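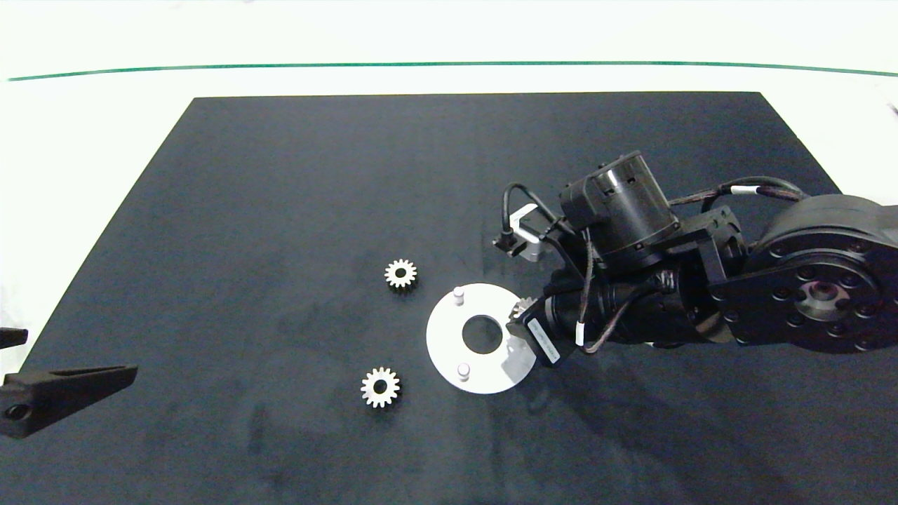

Horlogerie ancienne : « Une pendule arrêtée, on me l'apporte toujours trop tard »

Publié le 3 mars 2021

L'atelier Gredel occupe le rez-de-chaussée d'une maison de la rue principale, à Gandeck. On y répare des pendules, des comtoises et quelques horloges d'édifice. L'artisane qui le tient depuis neuf ans a préféré que son nom ne figure pas dans l'article. « Les gens connaissent l'enseigne, ça suffit. »

Elle n'était pas destinée au métier. Après des études de comptabilité, elle travaille quelques années dans les bureaux de la maison Fiore, un négoce de meubles anciens. Les pendules y passaient entre deux armoires, vendues le plus souvent en l'état. « On écrivait "mécanisme à revoir" sur l'étiquette et on n'en parlait plus. J'ai demandé à en emporter une chez moi. Je l'ai démontée sur la table de la cuisine et je n'ai pas su la remonter. »

Elle s'inscrit alors en formation, reprend les bases, apprend à limer, à tourner, à polir un pivot. Elle ouvre l'atelier un mois d'octobre, avec un tour d'occasion et deux commandes. La première année est maigre.

Aujourd'hui, le carnet est plein. Une révision complète demande en général plusieurs semaines, dont une bonne part d'attente. La pendule est démontée, nettoyée, remontée, puis elle tourne sur une étagère jusqu'à ce que sa marche soit stable. « Le client pense que je travaille dessus tous les jours. Souvent je la regarde tourner, je note l'écart le matin et le soir, et je touche à l'écrou du balancier d'un quart de tour. »

Les pannes se ressemblent. L'huile a séché, les trous des platines se sont ovalisés, un ressort a cassé en emportant des dents. Il y a aussi les réparations des autres. « J'ai trouvé de la soudure à l'étain partout, de la colle, une fois un morceau d'allumette dans un trou de pivot. Ça tenait, d'ailleurs. Mais derrière il faut tout reprendre. »

Quand une roue est perdue, elle la retaille. Elle compte les dents des mobiles restants, calcule le rapport, choisit le module. Le calcul ne l'inquiète plus, la denture un peu. « Une roue mal divisée, on ne le voit pas forcément à l'œil. On l'entend. Le tic-tac boite. »

Le chantier dont elle parle le plus volontiers est celui de l'horloge de Todon, un mouvement de clocher arrêté depuis 36 ans. La commune hésitait entre une restauration et un moteur électrique. Le devis retenu s'est élevé à 3220 euros, hors échafaudage. « Ils avaient prévu 2000. Il a fallu deux réunions. » Le mouvement est reparti, et le remontage se fait à la manivelle, une fois par semaine. Certains voisins se sont plaints de la sonnerie de nuit, qui a été coupée.

Sur les prix, elle répond sans détour. Il lui arrive de déconseiller une réparation quand la pendule vaut moins que le travail. La plupart des clients la font faire quand même. « C'était chez la grand-mère, elle sonnait pendant les repas. Je ne vais pas discuter de ça avec eux. »

Prendra-t-elle un apprenti ? Elle y pense, mais l'atelier est petit – un seul établi près de la fenêtre – et la formation prend du temps. En attendant, elle donne un conseil aux propriétaires de pendules : ne pas mettre d'huile soi-même, et surtout pas celle de la machine à coudre.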